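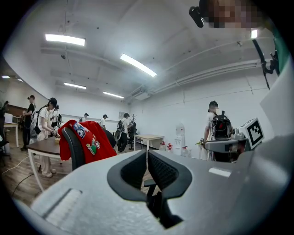
Hand-held gripper collection: rules of working practice

Progress report to Dedico, second reporting period
Prepared by Tobiloba Omoregie, site lead, Grokau
Reviewed by Pieter Van Hecke, safety and standards
Date of issue: 2019-10-06

1. Purpose of this report

The grant agreement asks for a written account of the working rules in force at the Grokau site, the extent to which they are followed, and any changes made during the period. Technical results on the recorded material are reported separately under work package 3. Expenditure is covered in the financial annex.

The rules discussed below apply to everyone who handles a gripper on the site, including short-term operators and visiting staff from Flodum. They apply during setting up and packing away as well as during recording.

2. Status against the work plan

2.1 Written rule set. Complete. Version 2 was issued to all operators at the start of the period and replaces the loose guidance sheets used previously. It contains 40 numbered rules in five sections: floor and cables, personal equipment, gripper handling, people in view, and records.

2.2 Operator induction. Complete for current staff. Each new operator now spends one half-day with a supervisor before recording alone. The induction ends with a practical check, and the signed check sheet is kept with the operator's consent form.

2.3 Internal audit. Complete. Pieter Van Hecke carried out the audit over 45 sessions. Findings are given in section 4.

2.4 External review. Delayed. Lockwood was to have reviewed the rule set by the end of the period. Its reviewer has received the documents and has asked for the audit data in a different layout. The review is now planned for December.

3. Summary of the main rules

3.1 Floor and cables

Operators work on foot, sometimes several to a room, and look mostly at their hands. Trips are therefore rated as the most likely cause of injury in our risk assessment. Cables that cross the floor must be on the current cable plan. A cable not on the plan is removed or added to it before recording starts. Where a cable has to cross a walking route, it is covered.

Chairs not in use are pushed in. Coats and bags are kept on the rack or in the lockers. The supervisor walks the floor before each session and signs the sheet.

3.2 Personal equipment

Straps on backpacks and head-mounted devices are adjusted by the wearer and then checked by a second person. Loose strap ends are tucked in or taped. An operator may refuse any item of worn equipment without giving a reason and will be offered other work at the same rate.

Continuous wearing time is limited to 45 minutes, followed by a break with all equipment removed. Drinking water is to be available in the same room. The wearing limit was set by us after discussion with operators. We have not found a published standard that addresses this type of work directly, and the limit should be read as a local rule.

3.3 Gripper handling

A gripper is held by the handle only. It is not passed from one operator to another while switched on. When put down, it is placed fully on a table, fingers away from the edge, and never on a chair or on the floor.

Finger pads are inspected at the start of each shift for splits, lifting edges and trapped material. A worn pad is replaced together with its partner so that the two surfaces match. Printed markers are wiped with a dry cloth. A marker that is scratched or has a lifted corner is taken out of use the same day.

Operators are asked not to close the fingers on any part of the body, their own or another person's, including in play. The closing force is low, but the rule is kept simple so that it need not be reconsidered for later models.

3.4 People in view

Anyone entering the recording area may appear in recorded material. Entry is limited to persons who have signed the consent form. A notice is fixed to the outside of each door.

Faces are obscured before material leaves the site. The work is done by software and then checked by a person. Where the software has missed a face, the recording is returned for correction and the error is logged. Names, badges and screens showing personal information are treated in the same way.

Consent may be withdrawn at any time. The target for removing the material concerned is ten working days.

3.5 Records

Each session has one sheet giving the date, the room, the operators, the gripper numbers, the task list, the floor check and any stoppage. Sheets are completed in ink and scanned the same evening. Corrections are made by a single line through the original entry, with initials.

4. Audit findings

The auditor attended sessions without notice and scored each rule as met, partly met or not met. Rules which could not be observed in a given session were left unscored.

4.1 Floor and cables. Generally met. The most frequent fault was a cable plan which had not been updated after tables were moved. The plan is now drawn on a laminated sheet in each room and altered by pen, with a fresh copy made at the end of the week.

4.2 Personal equipment. Partly met. The second-person strap check was often skipped after breaks. Operators reported that they regarded the check as a start-of-day task. The wording of rule 14 has been changed from "before starting" to "each time the equipment is put on".

4.3 Gripper handling. Met in most sessions. The audit recorded two cases of a gripper left overhanging a table edge. No damage was found in either case. Low-edged trays have been ordered and will be fixed to the tables.

4.4 People in view. Met, with one exception. A delivery driver entered through the rear door during a session. The material was deleted. The rear door is now kept closed to deliveries during recording and remains available as a fire exit.

4.5 Records. Not met to the required standard. Of 80 session sheets examined, 53 were complete in every field. The field most often left blank was the gripper number, followed by the end time. Missing gripper numbers are a material fault, as pad wear cannot then be traced to individual units. The sheet has been redesigned with the gripper number at the top, and the supervisor may not release an operator until it is filled in.

5. Incidents

No injuries were reported in the period. There were two near misses, both involving an operator stepping backwards into a chair. Rule 6 has been extended to require clear space behind the operator as well as in front.

Three operators reported neck or shoulder discomfort. All three were offered shorter wearing times and two accepted. We intend to collect these reports on a standard form from the next period, as the present free-text notes do not allow comparison.

6. Departures from the agreement

6.1 The agreement provides for one supervisor per room. On four occasions a supervisor covered two adjoining rooms owing to illness. Recording should have been stopped in one of them. The duty rota now names a reserve supervisor for each session.

6.2 The agreement refers to an annual calibration of all grippers. We have moved to a quarterly check, within the existing budget. Dedico is asked to confirm that this is acceptable without a formal amendment.

7. Open risks

External review may produce changes that require all operators to be inducted again. Two days have been set aside for this, which will be enough only if the changes are minor.

The replacement pads come from one supplier. Stock on site covers the next period at the present rate of wear. A second supplier has been approached and has sent samples, which have not yet been tested.

8. Actions for the next period

Issue version 3 of the rule set after the Lockwood review. Owner: T. Omoregie.

Repeat the records audit using the redesigned sheet and report the result by room. Owner: P. Van Hecke.

Introduce the discomfort report form. Owner: T. Omoregie.

Fit edge trays to all tables used for recording. Owner: site workshop.

Test sample pads from the second supplier against the current type. Owner: Flodum.

9. Decisions requested from Dedico

Approval of the revised date for the external review.

Confirmation of the quarterly calibration check under item 6.2.

Agreement that the rule set may be shared with other grant holders once version 3 has been issued.

Annexes: A, rule set version 2; B, audit scores by session; C, redesigned session sheet; D, cable plans.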